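**From:** Latrice Calloway
**To:** branch-staff-talk
**Date:** August 19, 2019
**Subject:** Re: [branch-staff-talk] Canning books, again

Leilani Ostrowski wrote:

> Does anyone else have a hold list for the pickling books that looks like the line for a roller coaster? We own 10 titles on preserving and every one of them is out. A gentleman asked me yesterday if he could just photocopy "the cucumber part." Also, what are you all doing for the fall cooking display? Tibor wants soup. I feel it's too hot for soup.
>
> Leilani

Leilani,

Same story at our branch. We bought three extra copies of the refrigerator pickle book in April, when I was told I was overdoing it, and I would like that noted. The hold list is at 60 and the first copy came back smelling strongly of dill.

For the photocopy gentleman, try the 641.4 shelf in the stacks downstairs. The older books there are spiral-bound and ugly, so they sit. I'd steer him away from anything with paraffin in it – the newer guides all say to skip that step, and I don't want to be the branch that poisoned a book club.

On the display, tell Tibor he can have soup in October. We're doing sheet pan suppers and no-bake desserts until the air conditioning bill says otherwise. Vaughn has a box of recipe cards left from last year, around 584 of them, mostly zucchini. Take as many as you can carry. Please.

Does your copy of the freezer jam book still have its index? Ours stops at "plum."

Latrice
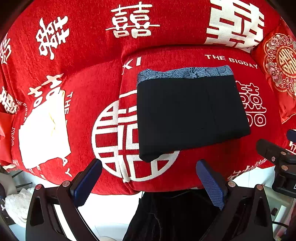
Page last changed: 3 weeks after posting (list archive, branch-staff-talk)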